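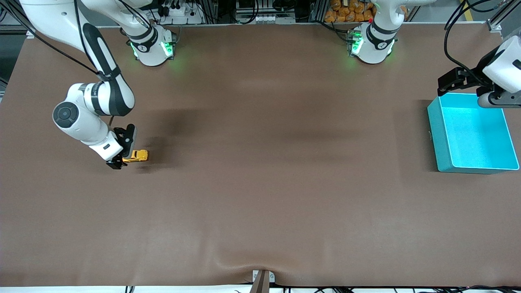
Lista de verificação da célula de dois braços, bancada 2, unidade de Tolentino. Revisão de dezembro, feita com a célula em funcionamento e outra vez com ela parada. Preenchi todos os campos, incluindo os que considero inúteis, e deixei comentário onde o modelo só admite "conforme" ou "não conforme". O modelo veio da Drender e foi pensado para células vedadas com porta e encravamento, coisa que esta bancada não tem. Uma luz verde acesa na base de cada braço diz-me que o controlador está satisfeito, e o controlador fica satisfeito com muito pouco. Com a garra direita fechada num carrinho amarelo a um dedo do tapete, a pergunta que interessa é o que acontece à peça quando falta a corrente, e essa o formulário não faz.

Inspeção: Evanthia Zervas
Acompanhamento: Gus Pettigrew (operação)
Cópia para: Javiera Tapia, Pascal Leclerc

1. Fixação das bases
Conforme.
Binário verificado nas duas bases com chave calibrada. Marcas de tinta alinhadas. Sem comentários.

2. Tapete da mesa
Conforme com reserva.
O tapete está preso na borda da frente por um grampo metálico pequeno, que o puxa e lhe faz uma prega. A prega fica fora do percurso programado. Disseram-me que "nunca deu problema". Também não há registo de alguém ter procurado o problema. Trocar por fixação rasa nas duas pontas.

3. Cablagem dos braços
Não conforme.
Há cabos em laço ao longo do braço esquerdo até ao punho. Pedi a Gus Pettigrew que levasse o braço ao limite das juntas, devagar, e o laço maior roçou na carcaça do punho. O procedimento interno pede folga verificada em todo o curso, e a verificação anterior foi feita só na posição de repouso. Uma assinatura nessas condições não vale grande coisa. Repetir com o curso completo e anexar o registo.

4. Cabos na borda da frente
Não conforme.
Passam cabos finos sobre a faixa branca da mesa, do lado direito, que é onde o operador apoia o braço para chegar ao tabuleiro. Encaminhar por baixo.

5. Alimentação elétrica
Conforme com reserva.
A régua branca atrás da base direita tem fichas pretas sem etiqueta. Para desligar um só braço é preciso saber de cor qual é qual. Gus sabe. O turno de sexta-feira não sabe, perguntei. Etiquetar ficha e cabo, nas duas pontas.

6. Paragem de emergência
Conforme.
Botão acionado 24 vezes, com os braços em posições diferentes. Pararam sempre. Limite interno de 300 ms entre o toque e a imobilização, respeitado em todos os ensaios. É o ponto da lista em que confio, e confio porque o medi.

7. Retenção da peça sem corrente
Campo acrescentado por mim.
A garra largou a peça em todos os cortes. Com um carrinho de brincar sobre o tapete, não há consequência. A Clendari quer usar a mesma célula com peças metálicas em Nollville, e aí a folha "já aprovada" vai ser apresentada como se cobrisse o caso. Não cobre. Peço que fique escrito no cabeçalho.

8. Tabuleiro de recolha
Conforme com reserva.
O tabuleiro turquesa está simplesmente pousado. Empurrei-o com a mão e deslizou. Se a posição faz parte do programa, tem de haver batente ou, no mínimo, marcação no tapete.

9. Sinalização luminosa
Conforme, segundo o modelo.
O braço esquerdo tem, além do anel verde, um indicador vermelho pequeno no topo da base. Fiz a mesma pergunta a três pessoas e recebi três significados. O manual dá um quarto. Afixar a tabela de estados junto à bancada, em português.

10. Arrumação da zona técnica
Não conforme.
Há embalagens cor de laranja de snacks empilhadas numa prateleira atrás da base esquerda. Quem lá for buscar uma entra no alcance do braço. Mudar de sítio. No canto oposto, o emaranhado de cabos junto à estrutura metálica não permite inspeção visual e por isso não o dou como visto.

11. Avaliação de risco
Não conforme.
O documento em vigor foi assinado por Brodie Paewai para a configuração de um só braço. A sobreposição dos dois espaços de trabalho não é mencionada em lado nenhum. O fornecedor alega 2000 horas sem incidentes - pedi os registos e recebi uma apresentação.

Resultado: funcionamento autorizado só em velocidade reduzida e com operador presente, até fecho dos pontos 3, 4, 10 e 11. Os pontos 2, 5, 8 e 9 podem esperar pela próxima paragem. Pascal Leclerc pediu-me que juntasse tudo num "conforme com observações". Não juntei.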